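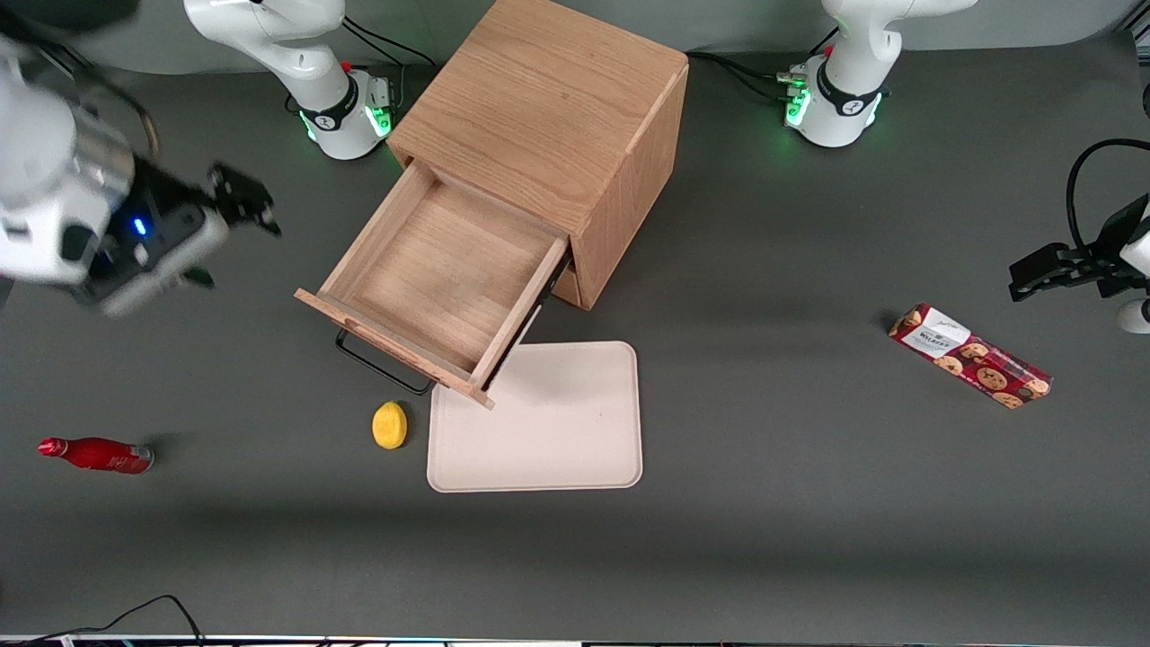 The drawer problem, or how I spent my December

So I promised I'd write up the drawer work properly once we had numbers, and we have numbers! Grab a coffee, this one wanders a bit.

Quick catch-up if you haven't been following along. Our group has been teaching a two-armed setup to open a drawer, put something in it and close it again, using nothing but recorded demonstrations. One of us drives the arms by hand through the task, the cameras and joint positions get logged, and a policy learns to copy what we did. The usual objects are a lemon, a red bottle and a box of chocolate chip cookies (Walkers, and yes, I've been told to stop bringing favourites into the lab). The cream tray is a distractor most of the time, though in a few of the task variants it's the place things have to end up.

We call the policy Zisis. Stelios named it, ask him.

Why drawers are annoying

I went in thinking the grasping would be the hard bit. The lemon rolls, the bottle is slippery, the box is a silly shape for a two-finger gripper. But when I sat down with Theano and went through the failures from our first model, most of them had happened before anything got picked up at all. The gripper would come in at the bar handle a touch too high, close on air, and then the policy would carry on merrily as if the drawer were open. It would lower a lemon onto the front of a closed drawer and let go. I watched it do this so many times that I started feeling sorry for the lemon.

The trouble is that a copied policy has very little idea of what it ought to do once things have gone wrong, as our demos were all lovely. Riet is a beautiful operator, smooth as anything, and she almost never misses the handle. Great for her, rubbish for training data.

What we changed

Wichai's suggestion was to record messy demos on purpose. You start with the gripper somewhere unhelpful, or the drawer half out, or the bottle lying on its side, and the operator has to sort it out from there. We already had 1,326 clean demonstrations, so we added 600 messy ones and retrained from scratch, same network, same settings, same everything. I was pretty fussy about that last part (sorry Thanasis, I know you wanted to try the bigger encoder, it's next, I swear).

The other change is small and I'm a bit embarrassed we hadn't done it sooner. We stopped trimming the pauses out of the recordings. When people open a drawer they tend to hesitate for a beat before reaching for the next thing, and I'd been cutting those beats to save training time. I now suspect the pause is where you check your work.

What happened

On the full task, open-place-close with one object, the old model managed 41 per cent over our test runs. The new one is at about 80. I made Theano rerun the whole evaluation because I didn't believe it, and her second batch came out within a couple of points of the first.

The behaviour I love most is the retry. It misses the handle, backs off, and comes in again lower. No one programmed a retry! It's just in the messy demos often enough that it stuck.

The bad news: the cookie box is still hopeless if it's lying diagonally to the cabinet. The policy wants to grab it across the long side, where the fingers don't fit, and then it shoves the box along the table like a kid pushing peas around a plate. And I can't yet tell you how much of the improvement came from the messy data and how much from keeping the pauses, as I changed both at once like a first-year student. The separate runs are queued on Stokia, our poor overworked training machine, and should finish sometime next week if the Liltmont people leave me a bit of room on it.

I'll post the breakdown when it's in. If anyone has a good trick for picking up flat boxes with two fingers, the comments are open.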